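Shop > Storage > Trays > Flestero blue tray

Flestero tray, bright blue

I've sold plenty of trays and this is the one I keep pinching for myself! It's a shallow blue plastic thing with a raised rim, and I use it for all the little toys that end up under my feet.
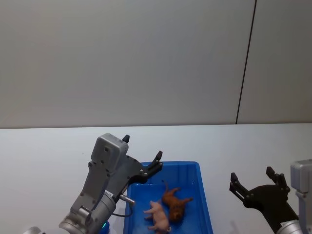 Flestero tray in blue, with two small toy animals

The sides slope out a bit, so a quick wipe does it - no scrubbing in corners. The floor's flat too, which my niece Ketsara likes for farmyards (she's very strict about her farmyards).
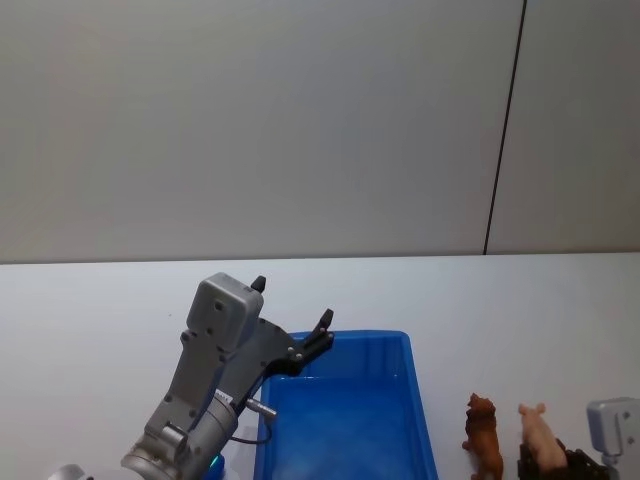

I've got 10 left, item 871, and you can have 3 posted together for the price of one parcel.

Last updated: July 2025

We use cookies to remember your basket. OK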